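Why Does a Ping-Pong Ball Float?

Kusent Science Pages for Curious Kids
25/10/2019

Have you ever tried to push a beach ball under the water in a swimming pool? It fights back! You lean on it with both arms, it wobbles, and then – whoosh – up it pops, usually right into your face. A little ball in a tub of water does the very same thing, and you can try it at home today.

First, a word about water. Water is heavy. Fill a bucket and carry it across the yard and you'll feel it in your arms pretty quickly. When you put something into water, it has to shove some of that water out of the way to make room for itself. The water shoves back. Scientists call that upward shove buoyancy (say it like this: BOY-an-see).

So it's a bit of a contest. The ball's weight pulls it down and the water pushes it up. Which one wins? For a hollow little ball full of air, the water wins easily!

A tub, a table and some small white balls are all you need to get going: 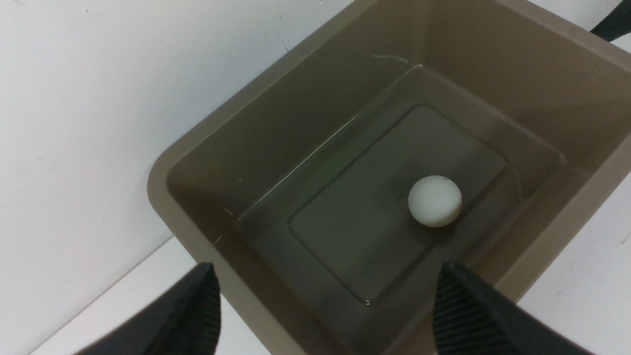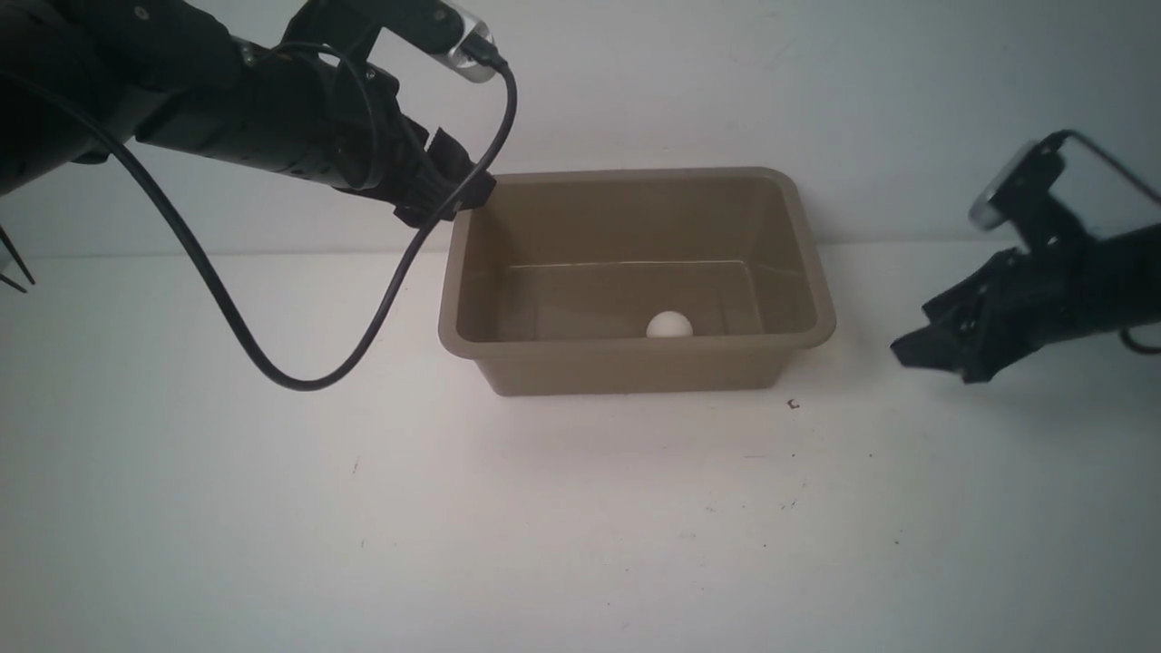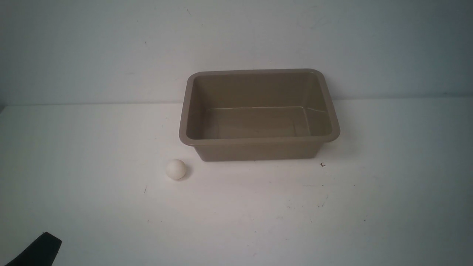
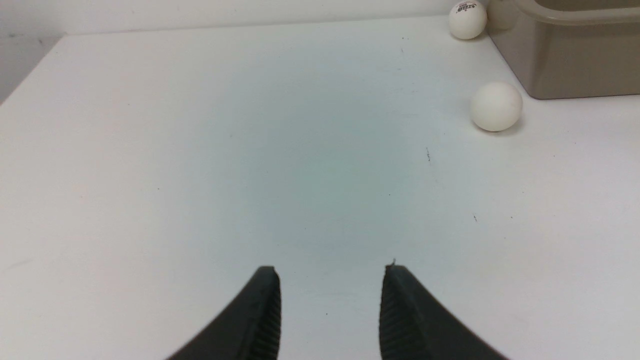

Now for some numbers, because this part is really fun. Imagine a box that holds exactly 100 grams of water. Empty the water out and fill the same box with something else. If the new stuff weighs less than 100 grams, the filled box is lighter than the water it pushes aside, and it floats (we're pretending the box itself weighs nothing). If it weighs more, down it goes. That's the whole rule, and it works for corks, pebbles, apples and enormous ships.

Ships! Steel sinks, so how can a steel ship float? A ship has a huge hollow space inside, full of air. It spreads out wide and pushes aside a giant amount of water, and all that water pushes back up.

Try it yourself

You will need a plastic tub, some water, a ping-pong ball, a marble, and a lump of modeling clay. Ask a grown-up where it's okay to splash.

Pour in enough water to cover the bottom of the tub, up to your second knuckle or so. Before you drop anything in, make a guess and write it down. Then go!

Put the ball in and look at it from the side, with your eyes low down. How much of it is under the water? Just a tiny bit. Push it to the bottom with one finger and let go. Do the same with the marble.

Roll the clay into a ball and drop it in. It sinks. Now dry it off, squash it flat and pinch up the edges to make a little boat. Set it down gently on the water. Same clay, same weight – what happens this time? If it leaks, pinch the sides higher and have another go. Thin walls work best, and a wide boat usually beats a tall one.

Want more? Stir plenty of salt into a glass of water and see if a raw egg will float in it. Salty water is heavier than plain water, so it pushes up harder.

When you're done, tip the water out on a thirsty plant (but not the salty water, plants hate that) and wipe up the puddles.

Words to know
Buoyancy: the upward push of water on something in it.
Hollow: having an empty space inside.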